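In defence of the drawer full of cables
Nahom Tsegaye
Sep 15, 2021
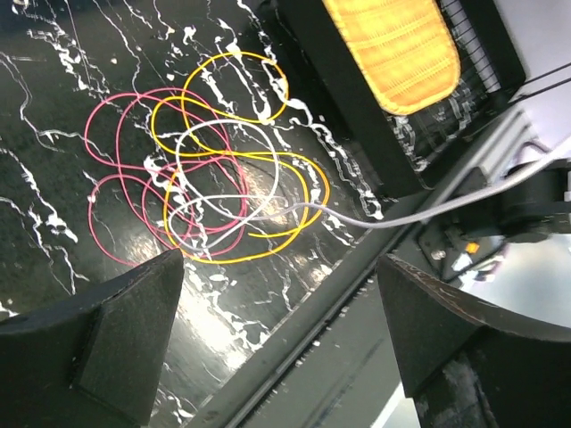

My sister moved house in March and I went over to help her pack the kitchen, which is how I ended up having an argument about a phone charger. She'd pulled out the bottom drawer (you know the one, you have one too) and was about to tip the whole lot into a bin bag. Leads, adaptors, a doorbell transformer, two remote controls with no telly to go with them. I said, hang on, you can't just chuck that. She said she hadn't opened it in four years. I said that was exactly the sort of drawer you don't open until the day you really need to, and she gave me the look she has been giving me since I was six.

She'd been reading one of those decluttering books. I've read it as well, or most of it, and I'll admit I enjoyed it. There's something very soothing about being told that your whole life would be better if you owned nineteen things and they were all beige. But the more I think about it the crosser I get, and I want to put in a word for keeping stuff.

My first complaint is about money, because the tidy people hardly ever mention it. The standard advice is that if you throw something out and then need it, you can always buy another one. Can you? I suppose if you've got the cash you can. My mum kept every jar, every button, every length of string longer than her hand, and she did it because buying another one meant going without something else that week. I grew up thinking everybody's airing cupboard had a biscuit tin of fuses in it. An empty house is lovely to look at, and it's a lot easier to live in one when the shops are near and your wages are regular.

Then there's the mending. I repair things badly but often. Last winter the heater in our hall packed up, a little Brulitz one we'd had for ages, and the man in the shop quoted me 380 pounds for a new one of the same sort. I nearly fell over. I went home, took the back off (unplugged, don't write in) and found that the flex had perished just where it went into the casing. I had a length of the right flex in the shed, saved from an old one that had died of something else entirely. It took me an evening and a fair bit of swearing. If I'd had a good clear-out the summer before, that heater would be at the tip and I'd be 380 pounds worse off.

I know what you're thinking, and my sister said it as well: for every bit of flex that comes in useful there are 100 bits that never will. Fair enough! I haven't done the sums and I don't intend to. But you can't tell which bit it's going to be, that's the whole trouble. If I could I'd keep the one and bin the rest tomorrow.

It annoys me too how much of this mess was made for us. I own a Tinex torch, a Tinex radio and a Tinex bicycle light, and they take three different chargers. Same firm, same little orange logo, and not one of the plugs will fit either of the others. Then a magazine comes along and tells me I've got a clutter problem, and that my cupboards say something about my state of mind. They might do. I'd say they also say something about Tinex.

I should be honest about the other side of it. My uncle's place in Fesley got to the point where you had to turn sideways to get along the landing, and there was nothing charming about that. It took us weeks to sort after he died, and a lot of what we found was no good to anyone, newspapers mostly, and margarine tubs full of smaller margarine tubs. He wasn't happy in there. I don't want to pretend that holding on to things is always thrift, and if somebody you love has stopped being able to use their own bath then it's time for a different sort of conversation from this one.

Most of us are nowhere near that, though. Most of us have a drawer, a shelf in the garage and a carrier bag behind the door with more carrier bags in it, and I can't see why we've been made to feel so guilty about them. And the stuff doesn't vanish when it goes in the bin bag, does it? It only goes and sits in a hole somewhere else. I'd sooner it sat in my shed, where I can get at it.

What I would like to see is more sharing. There's a shop on our high street, Kartha, that used to have a box by the till where people dropped off odd screws and hinges and bits of plug, and you could rummage through it and take what you wanted. I got a cupboard handle out of there that matched the other three perfectly, and I was so pleased I told the postman. They took the box away when they refitted the shop, and now there's a rack of scented candles in the same spot. I've nothing against candles. I did write and ask about the box, and I got a nice enough reply saying they'd pass it on.

As for my sister, we compromised. She kept the new place tidy and I took the drawer home with me, contents and all, in a washing-up bowl on the passenger seat. In July she rang to ask if I'd seen the lead for her sewing machine. I had it in the post to her the next morning, and she still says I'm not allowed to bring it up at Christmas.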